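Okay, slide two. Say hi to Shanti Grewal in the front row, she got me this slot. I run the kitchen at the Bonport summer camp, and in May I had to write shopping lists for 307 kids. Tonight is about lists, and mostly about how bad mine used to be!

Ask the room who keeps a list on their phone. Wait for hands – don't rush this bit.

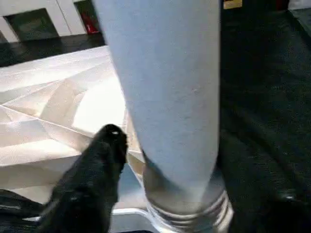
My old lists had one word per line. "Milk." "Oil." "Soap." Great, but which soap, and how much? Now I write down what the thing looks like, say a tall, pale cylinder with a ribbed neck, and whoever is shopping in Fomville can grab it without calling me from aisle four (looking at you, Anneli). Color first, then shape, then size.

Next slide, the budget one. We spent $2607 the first week and I nearly cried. Tell the onion story here if there's time, skip it if they look hungry. Then questions.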